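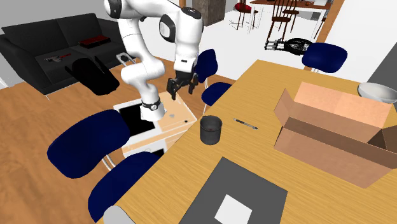 Refinishing a wood table top with hardwax oil

Posted 9 August 2025 by Musa Osagie

Quick version of this because people keep emailing me. Table top, bare or nearly bare wood, hardwax oil, one weekend plus waiting. No spray gun, no brushes to clean. I've done it on a desk, two bedside tables and the big kitchen one.

If your top is veneer, go read the veneer bit near the bottom first. Seriously, before the sander comes out.

What you need

Random orbit sander, 5 inch
Discs in 80, 120, 150 (and 180 if you can't help yourself)
Vacuum with a brush head
Lint-free rags, old t-shirts are fine, cut the seams off
White pad, the thin non-scratch kind
Hardwax oil. I use the Tallik clear matte
Nitrile gloves
Mineral spirits
Metal can or bucket with water in it, for the rags
Pencil
Dust mask, a real one

I paid 81 dollars for everything minus the sander. Most of that is the oil. The small can does a six-seat table twice over, don't let the store talk you into the big one, it skins over once it's been opened.

Getting the old finish off

Take the top off the legs if it comes off. Mine doesn't. Tape the aprons instead.

Wipe the whole thing with mineral spirits, two rags, one to wipe on and one to wipe off. Gets rid of furniture polish. Skip this and you sand the silicone down into the wood and get fisheyes later. Let it dry.

Start at 80 if there's a film finish on there (poly, lacquer). Start at 120 if it was only ever oiled. Scribble pencil lines all over the top, light ones. Sand till the lines are gone. Scribble again, next grit.

Slow down. About an inch per second, no leaning on the sander, just the weight of your hand. Everybody pushes. Pushing makes swirls, and you won't see the swirls till the oil hits them and then it's too late and you're starting over.

Edges: don't tip the sander. Keep it flat and do the edge itself by hand with a block. I rounded off one corner of my desk so badly in 2 minutes that I had to do the other corners to match.

Vacuum between every grit. A chunk of 80 left on the surface will scratch right through your 150 pass.

Where to stop

150. The can says 150 too. If you go finer the surface closes up and the oil just sits there. I went to 220 on the first bedside table becuase it felt nice and the color came out weak and patchy. Had to go back.

Light-colored wood, you can go 180 on the end grain only. End grain drinks more and goes darker, and the finer grit evens it out.

Raise the grain

Damp rag, wring it out hard, wipe the top. Leave it an hour or so. It'll feel fuzzy. Quick pass by hand with used 150, with the grain, just enough to knock the fuzz off. Vacuum. Wipe with a dry rag.

Do not skip this one if it's a kitchen table. First wet glass will raise the grain for you.

Test spot

Underside. Always. Sand a patch the size of your hand to the same grit, oil it, wait overnight. Clear oil isn't really clear, it warms the wood up a lot. If you want the pale look, get the version with a little white pigment in it. Lauritsen makes one, Helo makes one. I've only used the Lauritsen and I liked it. Stir it way longer than you think, the pigment sits at the bottom like mud.

First coat

Temperature over 60 F. Windows open. Fan, but not pointed at the table.

Stir the can, don't shake.

Pour a puddle, a small one, couple of tablespoons. Spread with the white pad in circles then straighten it out going with the grain. Thin. Work a section maybe two feet wide, all the way across. Keep going till everything has a wet look.

Wait 10 to 15 minutes. Check your can, some say less.

Now wipe it off. All of it. Dry rag, swap when it gets tacky. When you think you're done get a fresh rag and do it again. This is where most of the emails come from: sticky table after 3 days. It's sticky because there's too much on there. It won't cure, or it will in a month and feel like gum the whole time.

Look across the top at a low angle with a lamp at the far end. Shiny spots = leftover oil. Buff those.

RAGS. Oily rags can heat up and catch fire all on their own. Into the can of water right away, or lay them flat outside, single layer, till they go stiff. Not in the trash. Not in a pile on the bench "for a minute."

Second coat

Leave it 18 hours. More if it's humid. It should feel dry and a little rough.

Go over it lightly with the white pad, dry. Wipe the dust.

Same as before but use half as much oil. It goes a lot further this time. Wipe off, wipe off again.

Third coat? For a kitchen table sure, on the top only. For a desk no.

Curing

Dry to touch is not cured. You can set a laptop down after a couple days. No water, no hot plates, no tablecloth for two weeks. A cloth traps it and prints the weave into the finish. Ask me how I know.

After that, wipe with a damp cloth and a drop of dish soap. No spray polish ever again.

Veneer tops

Lots of newer tables are veneer over something. Look at the edge. If the grain on top carries over and down the end as end grain, it's solid. If there's a thin strip or the pattern just stops, veneer.

You can still do this. No 80. Start at 150 by hand, block, very few strokes, and stop as soon as the old finish is dull. If you see a different color showing up you went through and theres no fixing it, only paint. My Vosby side table is now painted.

Fixing stuff later

Water ring: white pad, dab of oil, rub the ring, wipe off, leave overnight. Usually gone.

Scratch: 150 by hand with the grain, go a few inches past each end so it fades out, then oil. Blends in within a week or so. This is the whole reason I quit using poly.

Black stain (metal can, wet nail): oxalic acid, follow the packet, gloves and goggles. Rinse well, let it dry fully. Then sand and oil that area.

Dull all over after a year or two: wash it, let it dry, one very thin coat. Takes half an hour.

Will add a bit on benches and chair seats when I get to mine.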